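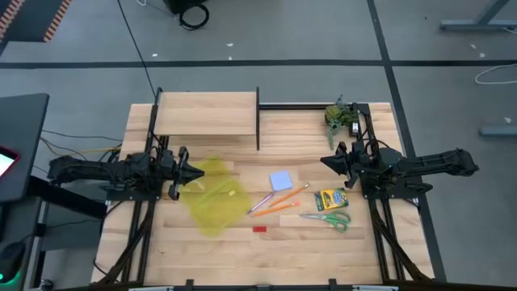

Light wood and black metal, October.

Ruxandra Bucur
The harvest fair in Skollusside has a new plan. It moves from the riverside to the old market hall, and the number of visitors is limited to 2,000 per day.

Tickets are sold for a morning or an afternoon entry. If you booked before the change, your ticket stays valid, but you must choose the time again on the fair's page.
14 shares

The Liditley hotel keeps 200 rooms for fair guests. Breakfast is served in two rounds now, and I would take the early one - the second was very full last year.

From the station to the hall it is about 6 minutes by tram. The Oprea boat tours also run, but only until 4 pm.

I am still waiting to hear if the night parade will happen. When I know it, I will write it under this post.
3 comments

Last updated: October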